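4 min read
12 shares · 3 comments

3. Everyday words for shine

3.1 Why start with words

Most work on gloss begins with a meter. A beam of light goes in at a fixed angle, a sensor picks up what comes back, and the surface gets a number. The number is useful to anyone who mixes paint, but it says very little about what a person means when they call a teapot "shiny" and the apple beside it "waxy." We find this gap fascinating, and the Jadamberg word study was set up to look into it. Before asking how well people can match one surface to another, we wanted to know which words they reach for when no list is put in front of them.

The answer matters for the later sections of this paper. If two people use "satin" for different things, then a rating scale with "satin" printed at its midpoint will mix their answers together, and no amount of careful averaging will pull them apart again.

3.2 Speakers and materials

We recruited 40 adult speakers of American English, all of whom reported normal or corrected vision. None had worked in printing, ceramics, or auto finishing, three trades with rich gloss vocabularies of their own. Each speaker came in for 2 sessions, held a week apart. In the first they handled painted tiles from the Brakano set under a fixed lamp. In the second they saw the same tiles again in a new order, which let us check how steady each person's choices were.

The instructions were as plain as we could make them: "Tell us how this surface looks, in your own words." Speakers could tilt the tile, hold it close, or put it down. They could also change their minds, and we kept the first answer along with the last. Answers were typed out as spoken, with hesitations left in. A phrase such as "kind of buttery – no, flatter than that" was kept whole and coded only afterward.

3.3 Coding the answers

Single words were the easy part. Comparisons took more thought, and they were a joy to read. Speakers compared tiles to candy shells, wet slate, eggshell, piano keys, the inside of a mussel, and a freshly waxed gym floor. We sorted these by the look they seemed to point to, using the Nivley scheme, which separates three questions that the word "glossy" tends to run together: how bright the highlight is, how sharp its edges are, and how strongly the surface color changes from the lit side to the shaded side.

The third question deserves more attention than it usually gets. On a curved white surface, a highlight may be only slightly brighter than the white around it, so the eye has to lean on other cues. The stretch of the highlight along the curve is one. The drop into gray on the shaded side is another. On black, the situation is turned around. Even a weak highlight stands out, and a surface without one looks deep and flat. Figure 2 has white and black surfaces of this sort together in one rendering.

Figure 2. Bright and dark finishes in a computer-rendered image. The white upper link of the arm catches light along its rounded top, and its underside is dark gray in shadow. The central body of the two-fingered gripper is matte black.

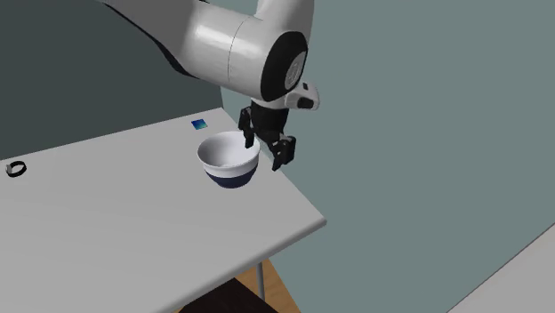
3.4 What people said

"Shiny" was the most common word by a wide margin, as we expected. "Matte" was another matter. Of our speakers, 26 used it without any prompting, and several used it for tiles that a meter would place well above the matte range. For these speakers the word seems to mean that the highlight has soft edges, even when the highlight itself is fairly bright. Others kept it strictly for tiles with no visible highlight.

White tiles drew the most comparisons. Speakers who were happy to call a black tile "shiny" and move on would stop at a white tile of equal measured gloss, tilt it toward the lamp, and offer something from the kitchen or the bathroom. "Porcelain" and "sink" came up often. We take this as a sign that the plain word felt less secure when contrast was low, and that an object with a familiar finish filled in for it. The Mudaliar tests, described in Section 4, were built to check this reading with a matching task that needs no words.

Answers for black tiles were shorter and changed less between sessions. The middle grays fell in between on both counts, although "pewter" and "pencil lead" turned up in the second session from speakers who had not used either before. We can't tell from these data if the speakers had been turning the tiles over in their minds during the week or were simply more relaxed the second time. Either would be interesting! A follow-up with a longer gap is planned for February, using the same tiles and a fresh group of speakers.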